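4.2 Failure cases in packaged-goods collection

Of the 181 bimanual demonstrations recorded with the hand-held grippers, 40 were rejected before training. Most rejections came from a single fault, which we call pad slip: the fingertip pads closed on the outer film of a bag, the film moved over the contents, and the item left the grasp during the lift. The recorded jaw width gave no sign of this. A jaw closed on loose film and a jaw closed on a thin packet produced nearly the same reading, so the automatic check passed both.

The fault was first reported by Nevzat Bayram during review of the Brindlow home sessions on 3 February 2022. Items packed closely in an open box were the worst affected (Figure 2). Glossy wrapping also disturbed visual tracking. Where daylight entered through glass doors and reflected from the floor, the pose estimate drifted, and 2 sessions had to be discarded in full.

A policy trained before the rejected data were removed repeated the error on the Bramis arm. It closed on the film, lifted, and continued to the place position with nothing held. On one trial the arm pressed an empty jaw into the box wall until the force limit stopped it. No person was within reach. The force limit was then lowered, and a check for a held object was added after each lift. Demonstrations collected from June onward were reviewed by hand at the moment of closing.

Figure 2. Hand-held grippers at an open cardboard box of packaged snacks, home setting.

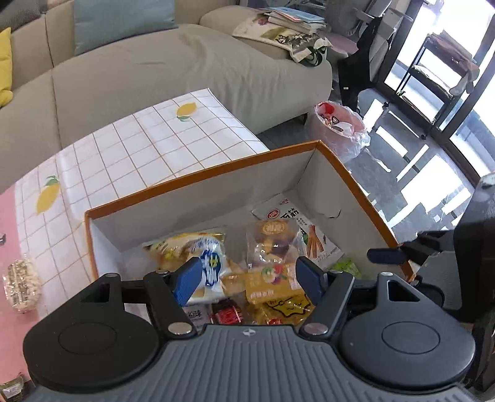 6 min read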